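Sollside Tidy-Up Set

Household items sorted into crates and put back out again. Maintained by Vaughan Kereama.

Contents
318 short recordings, 16 kinds of item, 31 crate layouts. No recording runs past 90 seconds.

Items
Soft toys, folded and unfolded fabric, packets of tissues, small kitchen things. Wrappers are left on and toys keep their tags. Layouts are named after the room they were first set up in – Drulero is the hallway, Pryor the back bedroom.

Labels
One line per item: name, main colour, crate. Printed text on packets is copied as it appears, in whichever language. Mixed piles are labelled "soft, mixed" when the pieces can't be told apart.
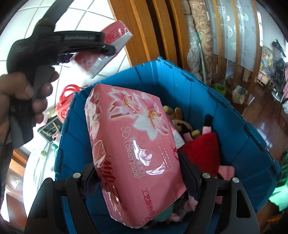 Sample: tissue packet, pink, "Soft clean paper", at the blue crate with soft toys and fabric.

Known problems
Shiny wrappers catch the light and some lettering is hard to read. Plush toys in the August recordings may be listed under two names.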